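The Drawer People
by Ritva Turunen

Okay, so you have to understand that I did not go to Palomino Street looking for a desk organizer. I went to return a casserole dish.

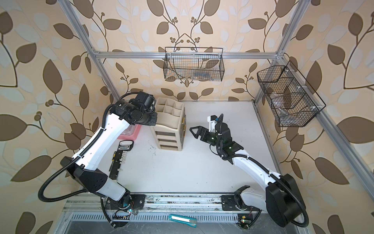
My aunt's things had been sitting in her workroom since March, and I was the one with the key, so I was the one who got the phone calls. Could I find the warranty for the freezer? Could I find the spare buttons for the gray coat? Everything she ever kept small went into one place, and that was the beige plastic organizer, the one with nine square compartments on top and three drawers underneath, each drawer with a slot for a handle that was exactly the wrong size for my fingers. She'd had it on the white table near the wallpaper with the vines and the brown and blue leaves, next to a see-through pink box, and I swear she picked the wallpaper first and then built her whole life to clash with it.

I put the casserole dish down in the hall and thought, I'll just do the top. Ten minutes. I had a bus to catch.

The top was fine. The top was paper clips and stamps and a thimble and those little rubber feet you stick under lamps. My aunt labeled nothing, but she had a system, and if you'd known her you could sort of hear it. Sharp things to the left. Things that roll in the middle. Things she planned to give back to people on the right, and that was the fullest column by far (she was a terrible borrower, she once had a neighbor's potato peeler for eleven years).

Then I opened the first drawer and it was full of keys.

I mean full. Suitcase keys, diary keys, a big ugly one with a tag that said CESEL in her square handwriting. I didn't know any Cesel. I had a feeling it was a town, or maybe a boat. I turned it over and the other side of the tag said 1401, and that was all I got.

So I called my cousin Lauri, because he'd spent more summers with her than I had.

"Lauri Seppälä speaking," he said, as if I were the bank.

"What's Cesel?"

There was a long gap and I could hear him chewing.

"Where did you find that?"

"First drawer."

"Don't open the second one until I get there," he said, and hung up.

Well, what would you have done? I opened the second one.

Letters! Not even in envelopes, just folded in four and packed in so tight that the drawer wouldn't go back in once I'd taken a few out. They were all from somebody who signed with an S, and they all started the same way, Dear Downstairs. Dear Downstairs, the radiator is singing again. Dear Downstairs, I heard you laughing at the radio and I turned mine on to find out what was so funny. Dear Downstairs, I've made too much soup.

I sat on the floor and read until my foot went to sleep. The S person never said anything important. They wrote about soup and snow and a dog in the courtyard named Sadeo who hated men with umbrellas. One of them was only a list of what S had bought at the market, with "plums (for you)" at the bottom. My aunt told me once that she'd lived in an apartment house called Cesel for a while, when she was young and had the job at the Dranodgate ferry office, and I had completely forgotten it, the way you forget everything older people say while you're looking for your shoes.

She never lived downstairs from anybody after that. She bought this place, all one floor.

Lauri showed up with his coat buttoned wrong and stood in the doorway looking at me and the paper all over the rug.

"I said not to."

"You chewed at me and hung up!"

He got down on the floor, too, and that took him a while with his knee. He picked up the plum one first. He said our aunt had shown him the drawer one summer when he was fifteen and had his heart broken by a girl at swimming camp, and she'd let him read 5 of them, no more, and then made him a sandwich. He never found out who S was. He'd asked, and she'd said, "Upstairs."

"And apartment 1401?" I said.

"It wasn't an apartment. The building only had six floors."

We both looked at the key. It was a perfectly ordinary key, except for being ugly.

"Maybe a mailbox," Lauri said.

"Maybe a locker at the ferry office."

"Maybe it's how many days."

I hadn't thought of that. I did the math on the back of my hand with a pen, and it's nearly four years, and I believe she was at the ferry office for nearly four years. But I'm bad at math and worse at dates, so don't go by me.

By then it was dark and I'd missed my bus and the one after. Lauri found some crackers. We folded all the letters back up, and of course they wouldn't fit. You'd think 100 sheets of paper would go back into the drawer they came out of, but she must have had a trick to it, some way of leaning on them. We tried it standing up and we tried it sitting down. In the end I put the leftover ones in my purse, and Lauri took the plum letter and pretended he hadn't.

"What's in the third one?" I asked him.

"I don't know. She never opened it when I was around."

I had my fingers in the slot, the tips of them anyway. It moved a little. Something slid inside, something light, and bumped against the back.

"Soup first?" said Lauri. "There's that place on the corner."

I left the drawer where it was, open maybe the width of a pencil, and went to find my coat. The casserole dish was still in the hall. I'd checked the bottom of it by then, and there was a strip of tape on it with a name in faded ink, and it wasn't my aunt's name and it wasn't mine.

I took it with us to the soup place. I don't know why. The waitress asked if we wanted it filled.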